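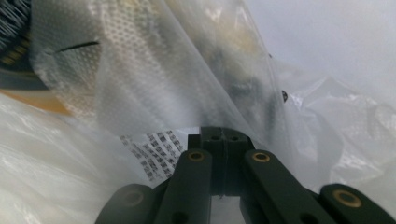 Second Start Karndale: Progress Report to the Tomar Fund

Search this site Go

Last updated: June

What a spring it has been! When the Fund agreed to back us for a second year, we promised to take the mentoring work out of the two high schools where it began and into the neighborhoods, where more of the young men and women we hope to reach spend their time. We've now done that in Karndale, and we're well on the way in Grudthorpe.

Where we are with mentoring

Our target for the year was 300 young people matched with an adult mentor. We have reached it in Karndale alone, with several months still to run. Most pairs meet weekly, usually after school or early in the evening, and they decide between themselves what to work on. Job applications are the most popular by a long way, followed by driving theory (a surprise to us) and help with reading official letters.

Grudthorpe is slower. We opened there in March, the bus route changed in April, and for a while our evening sessions ended ten minutes after the last bus left. We've moved the start to 5:15 p.m. and attendance picked up again within a couple of weeks.

The awareness campaign

"Ask Me What I'm Good At" went up on bus shelters and in shop windows in May. The words on the posters were all written by young people in the program, and they argued over every one of them -- the final versions are much better than our drafts. We printed 4,000 flyers in English and Spanish and 2,000 of the pocket cards with the drop-in times on the back. The cards have gone fastest. Barbershops and the laundromat on Mill Road keep asking for more.

We also held an open evening with local employers. Paltberg, the bakery supplier, has since offered paid summer placements and has agreed to interview anyone we refer, including applicants with a juvenile record. That last part took some long conversations and we're delighted with where they ended up.

What has been harder

Recruiting male mentors under 30 is still difficult. Many are working shifts and can't commit to a fixed evening. We're trying a shared arrangement in which two mentors support the same young person and trade weeks, and the first few pairs like it.

Background checks are taking longer than we budgeted for. A handful of people lost interest while they waited, so we now invite applicants to group training in the meantime, with staff present throughout.

Spending

Spending is on track overall. Printing came in under budget and transportation went over, nearly all of it in Grudthorpe. With your agreement, we'd like to move the printing underspend into bus passes for the rest of the year.

Next steps

Over the summer we'll run the placements with Paltberg, start a Saturday-free schedule in Karndale so mentors get their weekends back, and gather feedback from families through short phone calls. Grudthorpe will have its own youth advisory group by September -- the first members have already asked for keys to the building, and we're talking about it.

Filed under: Youth & Opportunity, Grantee Reports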